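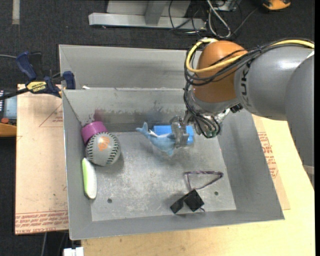

Metal bin, floor well scratched.

Glow paint notes, part two

Posted August 8, 2026

My cousin Glenys Goodall is getting married in the fall and wants a blacklight room at the reception, with face and arm paint laid out for the guests. I was asked to pick the paint. Part one covered the lamps. This part covers what goes on skin, how long it stays there, and how it comes off.

First, terms. Sellers use "glow" for two different things. Fluorescent paint takes in UV and gives off visible light at once, and it goes dull the moment the lamp is off. Phosphorescent paint stores light and keeps giving it off for a while afterward. For a room with lamps running all night you want the first kind. The second kind is usually grainier, costs more, and looks weak under the lamps next to the first.

I bought three products in May. Matau is a water-based cake that you wet with a sponge. Vikora is a cream in a squeeze tube. Bunting is a gel with loose glitter already mixed in. All three are labeled for cosmetic use on skin, and I would not test anything that wasn't. Craft paint marked "non-toxic" is a separate category and stays on the craft table.

Test method: stripes on the inside of the forearm, each the width of a finger, put on with the same flat brush and left to dry in front of a fan. I wore a long-sleeved cotton shirt over them for the evening and checked under a single lamp. Arnulfo Arboleda lent me his arm as a second surface, on the grounds that he has more hair on it than I do. We did a small patch the day before to rule out a reaction. Neither of us had one.

Matau dried fastest, in six minutes. The colors were flat and even. It cracked at the elbow crease and left powder on the shirt cuff. Orange and green were the strongest, with pink close behind. The blue was poor, as blues tend to be in this kind of paint. A second coat helped the blue and made the cracking worse.

Vikora took 14 minutes and never felt fully dry. It stayed flexible and did not crack, but it transferred to everything, including a couch arm I had to clean with dish soap. Setting powder fixed most of the transfer and cost some brightness. If you use it, put the powder on with a puff and press. Brushing drags the edges.

Bunting was the prettiest in normal light and the weakest under the lamp. Most of the glitter in it is plain reflective flake and does nothing in UV. It also sheds. I found flakes in the sink trap later in the week.

Removal. Matau came off with warm water and soap in one pass. Vikora needed a cleansing oil first, then soap. Bunting needed a strip of tape for the flakes before any washing, and on Arnulfo's arm the tape was not popular.

For the order I went with Matau for the painted work and a separate pot of Ornura UV glitter for anyone who wants sparkle. The glitter goes on over a dab of cosmetic gel, cheekbones only, well clear of the eyes. The Matau cakes come in cases of 288 small pans, far more than one reception needs, so I am splitting a case with a dance school. Their recital calls for painted arms on every student. We also ordered 700 disposable sponges, one per person per color, no sharing and no dipping twice.

Still open: whether the white tablecloths will outshine the guests. Most laundry detergent contains brighteners that fluoresce blue, and a room full of washed white cotton is a lot of blue. I have asked the rental place for one sample cloth in white and one in black. Part three will have those results, plus the table layout and where the mirrors go.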